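Skatamia Opens Laundry Room Course for First-Time Renters in Husdale

14 shares | 0 comments

HUSDALE, 24 April 2025 – Skatamia, the home skills school, is pleased to announce a new short course on washing and caring for clothes at home. The course is made for people who rent their first apartment and never had to do the laundry alone.

The course has seven lessons and is held in our practice rooms in the Parkley building. Each participant learns to sort clothes, to choose the program, to measure the detergent and to take care of the machine itself. One full lesson is about towels.

"Many people ask us why the towels become hard," says Grażyna Ziółkowski, who leads the course. "Usually they use too much detergent, and they fill the drum until nothing can move inside."

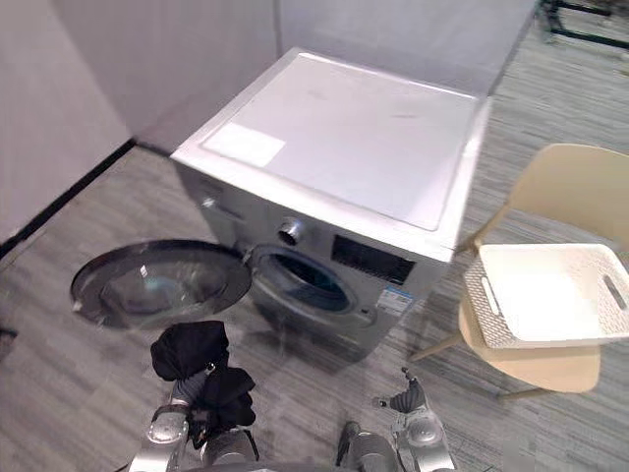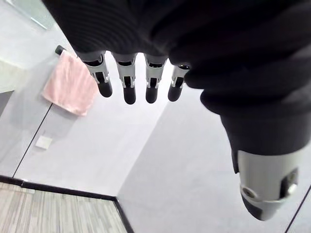

Should the door of a front-loading washing machine stay open after the wash?

Leave it open for some two hours, so that the drum and the rubber gasket can dry, and keep small children and pets away from it during this time.

Registration is open now, and the first group starts in July. The price is 100 euros per person, with printed care sheets included. For questions please contact Aleksandra Pawlak at the Skatamia office, Laskowska building, second floor.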